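Stone & Tile Talk > Countertops > Sealing and Care

Thread: dark marble, etching everywhere, do I reseal or give up

gavham_kitchens
Posted 22 Apr 2021
OK so we put in dark gray marble in November. Honed, not polished. Sealed by the installer with Fastar, two coats he said. Now there's dull rings near the sink and a big dull patch where somebody left half a lemon overnight (me). Water still beads up fine. Do I need to reseal or is the stone shot? Installer wants 109 just to come out and look.

tkhong
Beading means the sealer is fine. Etching is a different thing. Acid eats the surface, sealer does nothing for that. Don't pay the 109.

Marlo_B
Disagree a bit. A good sealer buys you time on a spill. I had Vorard on mine and wine sat for 40 minutes, no mark at all.

tkhong
Wine stain and wine etch are two things. On honed stone you might just not see the etch. Tilt your head and look at it against the window, it'll be there.

Marlo_B
I have looked. Its not there. But ok

pepperjill
What are you cleaning it with? That's usually the answer. Half the "granite safe" stuff at the store is fine and the other half has citrus in it. Read the back. My sister went thru a whole bottle of bathroom spray on hers before she noticed.

gavham_kitchens
Dish soap mostly. Sometimes a spray. Kind of a lot of veining so the marks hide, until the sun comes in — then it's all you see. White and tan veins on the gray: 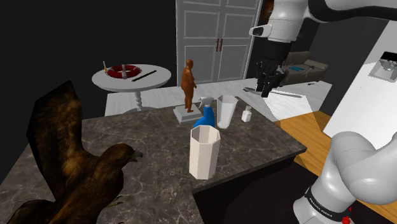 Re: DIY fix vs. calling someone
Splitting this off bc there's two conversations going now. If I do it myself, what grit? Kit I was looking at is 53 bucks and comes with a powder and a felt pad.

tkhong
For honed, skip the powder. Powder is for polished, you'll end up with a shiny spot in the middle of a matte counter and that's worse. Wet sand by hand, 400, light pressure, wide circles. Try it behind the faucet first.

Kim_in_the_valley
Please do not sand your counter because a guy on a forum said 400. I did this. Went too fine, had a glossy patch the size of a dinner plate, paid 95 to have it evened out. Call somebody.

tkhong
Too fine is too fine, I said 400. What did you use?

Kim_in_the_valley
800 I think. Still.

pepperjill
lol

Marlo_B
Or leave it? Every marble counter in every old bakery is etched to death and looks great. Give it five years and it'll all be one even dull. I stopped caring about mine after the first summer.

gavham_kitchens
My husband would not survive five years. Going to try the 400 behind the faucet tonight. And no more lemons on there. Do I reseal after?

tkhong
Yes, once it's dry. Give it a full day. Thin coat, wipe off the extra, dont let it haze. —Tuấn Khổng

Kim_in_the_valley
Post how it comes out. Good or bad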